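Comment l'électricité voyage-t-elle dans un câble ?

Par Elibariki Barasa — Rubrique Sciences, à partir de 9 ans

Un câble électrique comporte au moins deux parties : un conducteur et un isolant. Le conducteur laisse passer le courant. L'isolant l'empêche de sortir.

Le conducteur

Le conducteur est un métal, le plus souvent du cuivre ou de l'aluminium. Un métal est composé d'atomes, et chaque atome possède des électrons. Dans le cuivre, certains électrons ne restent pas attachés à leur atome. On les appelle électrons libres. Quand on relie un fil de cuivre aux deux bornes d'une pile, avec une petite lampe sur le trajet, ces électrons avancent tous dans le même sens. Ce déplacement est le courant électrique.

Les électrons avancent lentement, souvent à moins d'un millimètre par seconde. Pourtant, la lampe s'allume dès qu'on ferme l'interrupteur. Le fil est déjà rempli d'électrons libres d'un bout à l'autre, et ils se mettent en mouvement presque en même temps. Un tuyau d'arrosage déjà plein fonctionne de façon comparable : l'eau sort dès l'ouverture du robinet.

L'isolant

L'isolant est une matière dont les électrons sont très peu mobiles. Le plastique, le caoutchouc et le verre sont des isolants. La couche extérieure d'un câble s'appelle la gaine. Elle protège aussi des chocs et de l'humidité. Un câble dont la gaine est coupée ne doit pas être touché : il faut prévenir un adulte.

La résistance

Même un bon conducteur freine un peu le courant. Ce freinage s'appelle la résistance et se mesure en ohms (symbole : Ω). Elle dépend de trois choses : la longueur du fil, son épaisseur et sa matière. Un fil de 30 mètres résiste plus qu'un fil de 16 mètres, si tout le reste est identique. Un fil épais résiste moins qu'un fil fin.

La résistance produit de la chaleur. Dans un grille-pain, cette chaleur est utile. Dans une rallonge, elle peut devenir dangereuse.

Pourquoi enroule-t-on les câbles ?

Un câble long fait vite des nœuds. On le range donc sur une bobine. La partie centrale, autour de laquelle le câble s'enroule, s'appelle le fût. Les deux disques placés de chaque côté s'appellent les joues — ils retiennent les tours de câble.

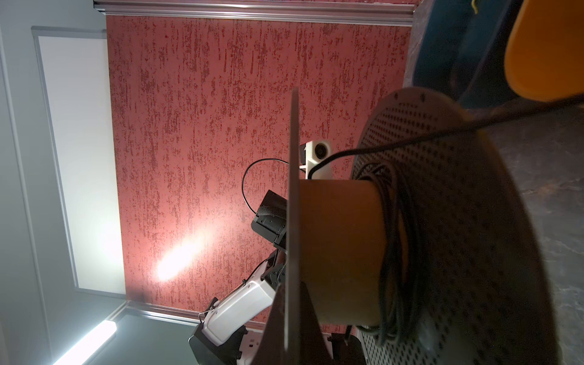 Câble noir enroulé sur une bobine à fût en carton et à joue perforée. Photo : Elibariki Barasa

Une rallonge sur enrouleur doit être entièrement déroulée avant d'alimenter un appareil puissant, comme un radiateur. Les tours serrés évacuent mal la chaleur, et la gaine peut fondre. La puissance maximale est indiquée sur l'enrouleur, en watts (symbole : W). Il y a souvent deux valeurs : une pour le câble enroulé, plus faible, et une pour le câble déroulé.

Vocabulaire

Borne : point de branchement d'une pile ou d'un appareil.
Gaine : enveloppe extérieure du câble.
Ohm : unité de mesure de la résistance.
Watt : unité de mesure de la puissance.

À lire ensuite : La pile, comment ça marche ?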